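Category: Talks & Notes / Home and Table
6 min read

Setting a Place: Trays, Plates and Small Tables
Speaker notes, Pruklow open evening, October 12, 2019

Notes are in the order I plan to speak. Lines in brackets are reminders to myself.

Opening

Thank the hosts. Say how long this will take (twenty minutes, then questions). Ask who in the room eats at least one meal a day off a tray. Wait for hands. Ask who would admit it to their mother.

I started paying attention to trays in February, when I moved into a smaller apartment in Gornmont and gave up the dining table. What replaced it was a white table that also has to be the desk. Every meal has to be set out and then cleared again. A tray does most of that work, so I got interested in which ones do it well.

The notes I kept cover 180 days and 549 meals. I skipped days when I ate out. [Don't read out the whole log. The handout has it.]

Part 1: The tray itself

Start with the rim. A flat board looks nice in a store, but a spoon slides off it the first time you turn a corner in the hallway. You want a raised edge all the way around. It doesn't have to be high.

Rounded corners are easier to wipe. Square inside corners collect crumbs and you end up going after them with a toothpick. 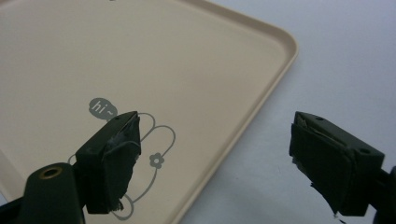
Beige plastic tray with a raised rim and a printed "hi~" on the floor of the tray.

Color: light beige on a white table is easy to live with. Very dark trays show every dried drop. Patterned trays hide spills, and I count that as a fault, as you find the spill later with your sleeve.

Printed drawings. People have opinions on these. I was told twice that a cartoon on a tray is for children. My view is that a gray line drawing is quiet enough for anyone, and it disappears under a plate anyway. It also tells you which way up the tray goes. If two people share a set, pick different drawings and there is no arguing over which is whose.

[Pass the Rema tray around here. Remember to get it back.]

Part 2: What goes on it, and what stays off

Most of us overload. My rule is one dish with food in it, one utensil per job, and a drink only if the tray is staying where it is. Drinks carried on a tray were behind most of my spills.

Bowl on plate. I set the bowl on a plate even when the plate isn't needed for food. It catches drips, it gives you somewhere to put the spoon down, and you can lift it without touching the bowl.

Whether the plate and bowl belong on the tray or next to it depends on the table. On a narrow table, keep everything on the tray. If there is width to spare, put the plate and bowl to the left and leave the tray for utensils and anything small. I switched to the second way in the summer and stayed with it. 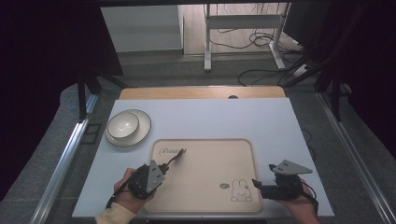 Utensils go down last. If they go down first, they get moved every time something else arrives. Lay them near the top edge of the tray while you are setting up, then bring them down to the side once the dishes are in place. Handles should all point the same way. Forks left, spoons right is fine if you like it, but at a table for one I put everything on the side of the hand that uses it.

Leave one corner of the tray empty. You will want it for a napkin or a lid.

Part 3: Clearing

Same steps, backward. Utensils first, into the bowl. Then bowl and plate together. Then the tray, wiped where it sits, then lifted so the table under it can be wiped too. People forget the underside of the tray. Turn it over once a week.

Store trays on edge, in a slot by the stove or between two bookends. Stacked flat they get scratched, and the one you want is always at the bottom.

[If time is short, skip the Ristić rack and go straight to questions.]

The Ristić rack holds four trays upright and screws to the inside of a cabinet door. Check the hinge before you buy one. Mine needed a second screw on the top hinge.

Questions I expect

Wood or plastic? Plastic if it goes in the sink daily. Wood needs oil now and then.

What size? Measure the table first, then your doorway with your elbows out.

Handout is on the chair by the exit. Please take one each.

108 shares
7 comments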